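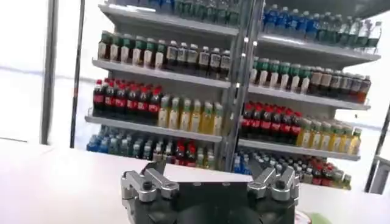
Cuaderno de taller, noviembre. Evaluación del kit Stanier de reposición y recogida, unidad en préstamo, segunda entrada.

El kit Stanier se ofrece como conjunto cerrado: pinza de dos dedos, cámara de muñeca, controlador y licencia del software Ulier para la planificación de agarres. El objeto de esta fase es determinar si el conjunto puede recomendarse para tiendas pequeñas sin modificar el mobiliario existente. Se trabaja con la estantería blanca de dos columnas, cargada de bebidas embotelladas y con las etiquetas hacia fuera. El tercer nivel es el de mayor interés para el ensayo, dado que en ambas columnas las botellas de Coca-Cola quedan junto a las de zumo amarillo, y el cambio de color entre grupos facilita la comprobación de la segmentación. Las filas de té, en cambio, van muy apretadas y apenas ofrecen separación para la entrada de los dedos.

Montaje. La pinza se fijó conforme al manual, revisión 11. Los tornillos del acoplamiento se apretaron en cruz y se repasaron tras el primer ciclo en vacío. Queda anotado que el manual no indica el par de apriete del adaptador; Beathag Munro lo ha solicitado por escrito al distribuidor, Gerko.

Calibración. Cámara y pinza calibradas a las 9:40 con el patrón suministrado. La primera tentativa se descartó por error de registro del patrón; la segunda se dio por válida. El archivo se ha guardado en la carpeta Mahawong, con el nombre de la entrada anterior y sufijo b. Se ruega no sobrescribirlo.

Parámetros de partida. Espera entre órdenes, 300 ms. Tiempo máximo de planificación, 2000 ms. La documentación comercial anuncia 3000 ciclos entre revisiones de los dedos, cifra que este taller no está en condiciones de confirmar durante el préstamo y que no deberá figurar en el informe como dato propio.

Observaciones sobre la oferta. La licencia Ulier es anual y se factura aparte, extremo que no se desprende con claridad del presupuesto. El juego de dedos de recambio no está incluido. Ross Urquhart considera que la asistencia remota debería negociarse dentro del precio del kit; se traslada a Compras.

Pendiente:
Respuesta de Gerko sobre el par de apriete.
Ensayo de extracción en las filas de té, a velocidad reducida.
Repetir la segmentación del tercer nivel con la iluminación lateral apagada.
Solicitar presupuesto desglosado, con licencia y recambios en líneas separadas.

Entrada cerrada a las 13:15. Revisa B. Munro.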